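Small Shelves, Small Kitchens
Speaker notes, Csaba Bodnár
August 31, 2019, Rorkley community hall, morning session

Start on time. Say hello, say where the coffee is, phones off.

Opening. I rented a kitchen for years with one cabinet over the stove and nothing else. Spices lived in a shoebox. I bought the same paprika twice in August and found both jars when I moved. Ask for hands: who has bought a spice they had at home?

Main point for the first part: get the jars up off the counter and into one row. Deep shelves hide things. A jar behind another jar gets forgotten, and then it goes stale.

Two-tier racks. Small metal ones are cheap and light. Jars you use every day go on the upper shelf. Keep the lower one for low, wide things, like a salt dish or a tin. If you fill both levels right away, you will be moving jars to get at jars.
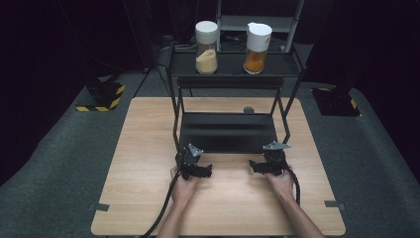

Clear glass is worth paying for. You see the level and you see the color, and you can shop from that without opening anything. Pale powders are the exception. Garlic, onion and ground ginger look alike from across a kitchen, so those need a label on the front. I put the date on the bottom with a grease pencil.

Caps. Screw caps for anything you spoon out. Flip tops for anything you shake or pour. Do not shake over a steaming pot; the powder cakes under the lid. Pour into your hand first.

Where to put the rack. Away from the stove and out of the sun. Next to the cutting board is good. Measure the height under your cabinets before you buy, and add room to lift a jar out.

Skip if short of time: the story about the Trudetti kitchen and the 52 jars.

Moving day routine. Take everything off, wipe the rack, smell each jar, throw out what has no smell. Put back only what you cooked with this month. The rest goes in a box with a lid. Check the box in 2 months.

Questions, then break. Handouts are on the chair by the door. Remind them that the pantry talk is after lunch in the same room.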